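Dredwood opens its robot teaching floor in Nellalside

NELLALSIDE, 2020-06-16 — Dredwood has started daily teaching sessions for Oller, its two-armed kitchen robot project. Operators steer the arms by remote control through produce-handling tasks, and every run is saved so Oller can learn from it. The team has 810 runs on file so far, and we're thrilled with how fast people pick it up! 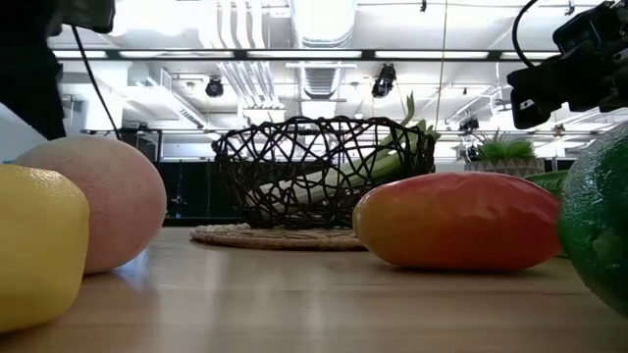
Teaching by hand is slower than it sounds, according to Nadiia Hordiienko, and new operators need a few days before their motions are smooth enough to learn from — rushed runs get thrown out.

Sessions continue through June, with 49 operators signed up. Dredwood will share the recordings with its partner Mridha once the set is complete.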